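Tampos de madeira clara: o que vale a pena fazer e o que é conversa

Desconfio de quase todos os truques que circulam sobre limpeza de madeira. Já experimentei maionese, casca de noz, chá preto, cera de carro e uma pasta de bicarbonato que me deixou uma mancha baça na mesa da cozinha durante meses. O que se segue é o que sobrou depois de deitar fora o resto.

Primeiro, saber que acabamento tem

As instruções de limpeza que ignoram o acabamento servem para muito pouco. Deite uma gota de água num canto discreto e espere uns minutos. Se a gota ficar redonda e sair com o pano sem deixar rasto, é provável que haja verniz. Se a madeira escurecer por baixo, está oleada, encerada ou nua. O teste não é infalível: um verniz gasto comporta-se como madeira nua nas zonas de mais uso, por isso convém repeti-lo onde se pousam os pratos.

As etiquetas ajudam menos do que deviam. A minha mesa, uma Skatard comprada em segunda mão, trazia colada por baixo uma folha que dizia apenas «limpar com produto adequado». Muito obrigado.

A limpeza do dia a dia

Pano de microfibra húmido, bem torcido, sempre no sentido do veio, e logo a seguir um pano seco. Para gordura, uma gota de detergente da loiça numa tigela de água morna. Uma gota mesmo — com mais do que isso fica uma película que agarra o pó e obriga a passar água limpa duas vezes.

Vinagre, não. Sei que aparece em todas as listas, e num tampo envernizado e em bom estado talvez não faça grande mal se estiver muito diluído, mas também ainda não vi que fizesse alguma coisa que a água com detergente não fizesse.

Brilho, riscos e manchas: olhar antes de esfregar

Muita gente esfrega manchas que são reflexos. Num tampo claro, a luz do teto ou da janela pode apagar o veio e deixar uma zona esbranquiçada que parece desgaste. Mude de lugar e olhe outra vez, de lado e rente à superfície. Se a zona clara andar consigo, guarde a lixa. O mesmo para as linhas do veio que ondulam a meio de um desenho direito: são desenho, e não há óleo que as endireite.

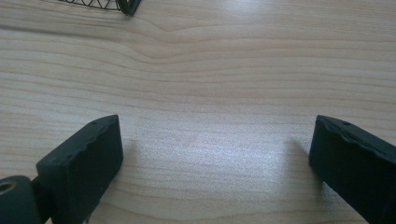
Marcas brancas de copos

Se a marca for recente e o tampo envernizado, experimente o secador de cabelo no mínimo, a um palmo de distância e sempre em movimento. Comigo resultou em duas marcas e falhou numa terceira, mais antiga. O Fiachra Quinlan, que me vendeu a mesa, jura pelo ferro de engomar por cima de um pano de algodão. Eu vi o tampo da mesa dele e prefiro o secador.

Pasta de dentes é um abrasivo. Tira a marca e tira o brilho à volta, e depois ficam dois problemas.

Óleos e ceras

Só em madeira oleada, encerada ou nua. Sobre verniz intacto, o óleo não entra em lado nenhum e fica pegajoso. Comprei em outubro uma lata de óleo Visley por 19 euros e outra, da Dagdag, por 9. Apliquei cada uma em metade da mesma tábua e não consigo distingui-las.

Camada fina, com pano que não largue pelo. Esperar o tempo que a lata indicar, tirar todo o excesso e deixar secar de um dia para o outro. Os panos com óleo secante não se amarrotam no lixo, porque podem aquecer e pegar fogo sozinhos: abrem-se ao ar livre até secarem ou guardam-se em água, numa lata metálica fechada.

Azeite e óleo de girassol ficam na despensa. Rançam.

Lixar

Último recurso, e nunca sem saber se o tampo é maciço ou folheado. Veja o topo: se o veio de cima não tiver continuação na borda, parta do princípio de que é folheado e não lixe.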